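Zumside Robotik-AG @zumside_robotik
Kartensortieren mit Roboterarm, Stand Januar 2026. Ein Thread für alle, die gefragt haben, was wir da eigentlich machen.

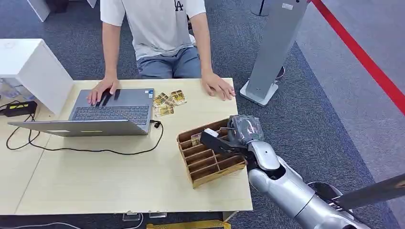 Arbeitsplatz der AG: Laptop, goldene Karten und der Sortierkasten, rechts der Arm.

1/ Die Aufgabe klingt klein. Karten vom Tisch aufnehmen, senkrecht stellen, in einen schmalen Schlitz stecken. Als Mensch denkt man darüber nicht nach. Wir sitzen seit dem Herbst daran.

2/ Das Projekt heißt bei uns Obi. Den Namen hat es aus der ersten Sitzung, eine Abkürzung ist es nicht. Bitte nicht mehr danach fragen.

3/ Wir trainieren mit vorgeführten Bewegungen. Jemand steuert den Arm von Hand durch die Aufgabe, wir zeichnen auf, das Modell lernt daraus. Bis jetzt haben wir 76 brauchbare Durchläufe. Unbrauchbare deutlich mehr, die löschen wir inzwischen sofort.

4/ Brauchbar heißt: Karte gegriffen, nicht verloren, im richtigen Schlitz, Kasten steht noch am selben Platz. Der letzte Punkt kostet uns die meisten Versuche. Der Kasten ist leicht. Streift die Hand eine Trennwand, verschiebt er sich und alle Schlitze sind woanders.

5/ Festkleben wollten wir zuerst. Haben wir dann gelassen. Beim Wettbewerb in Ritgate wird der Kasten vor jedem Lauf neu hingestellt, auch mal schräg. Dann muss das Modell damit umgehen können.

6/ Zweites Problem ist das Aufnehmen. Eine flach liegende Karte hat fast keine Kante zum Greifen. Wir schieben sie jetzt erst an den Tischrand und fassen dort zu. Sieht umständlich aus, geht aber besser als alles andere bisher.

7/ Wenn Karten übereinander liegen, nimmt die Hand gern zwei auf einmal. Dafür haben wir noch keine Lösung. Ideen gern als Antwort - aber bitte ohne Saugnapf, der ist laut Regelwerk nicht erlaubt.

8/ Zu den Regeln, weil das öfter kam: 3 Läufe pro Team, der beste zählt. Jeder Lauf dauert höchstens 30 Minuten, inklusive Aufbau. Wer eingreift, bekommt Punktabzug.

9/ Das Team aus Plotolstead arbeitet mit einem viel kleineren Arm und einem normalen Zweifingergreifer. Auf deren Ergebnisse sind wir gespannt. Eine Hand mit mehreren Fingern ist bei so dünnen Teilen nicht automatisch im Vorteil.

10/ Nächster Schritt: neue Aufnahmen mit anderen Kastenpositionen und anderem Licht. Die glänzenden Karten spiegeln und die Erkennung verliert dann den Rand. Am Fenster ist es nachmittags am schlimmsten.

11/ Wir suchen noch 2 Leute für die Auswertung. Python wäre gut, Vorwissen in Robotik braucht ihr nicht. Schreibt uns eine Nachricht hier, dann schicken wir euch die Termine.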